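Demonstration collection (robotics)

Demonstration collection is the stage of imitation learning in which a person causes a robot to carry out a task while its sensor readings and motor commands are recorded. The recordings, usually called episodes, are later used to train a control policy. Two main methods are in use: kinesthetic teaching and teleoperation.

Kinesthetic teaching

In kinesthetic teaching the operator holds the arm and moves it through the task. The joint motors are set to cancel the weight of the arm, so that little force is needed. The method requires no extra hardware, but the operator's own hands often block the cameras. It is also poorly suited to hands with many joints, as a person cannot easily place five fingers at once.

Teleoperation

In teleoperation the operator works through a separate input device, such as a sensing glove, a handheld tracker or a smaller copy of the arm. The Noster controller, a leader-follower design, reads the leader joints 200 times per second and sends them to the follower after filtering. Camera images are commonly stored at a lower rate — 60 frames per second in the Erkomari format — and matched to the joint data by timestamp.
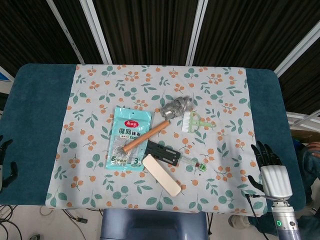
Object sets are chosen to vary in shape, stiffness and surface. Household goods are common because they are cheap and easy to replace. A tabletop set may combine a rigid tool such as a wooden-handled hammer with a sponge, a small brush and a package of cleaning cloths, each of which calls for a different grasp. Overlapping items, like the sponge lying across part of a black slotted piece, add a further difficulty: the order of removal matters, and moving one object can shift another. A patterned tablecloth changes the background seen by the cameras and may be swapped between sessions.

Episode structure

An episode normally begins with the hands clear of the objects and ends when the operator signals completion. The Plandstead protocol, revised in June, allows 2 failed grasps before an episode is marked for review. Recovery motions are kept, as they show the policy how to return from an error.

Limitations

Demonstrations reflect the habits of the operator. The Demchenko procedure assigns 4 operators to every task to reduce this effect. Delay in the control link and lack of touch feedback — both common in remote setups — tend to produce slow, hesitant motion.

See also: Imitation learning; Remote manipulator; Grasp planning

Last edited September 13, 2023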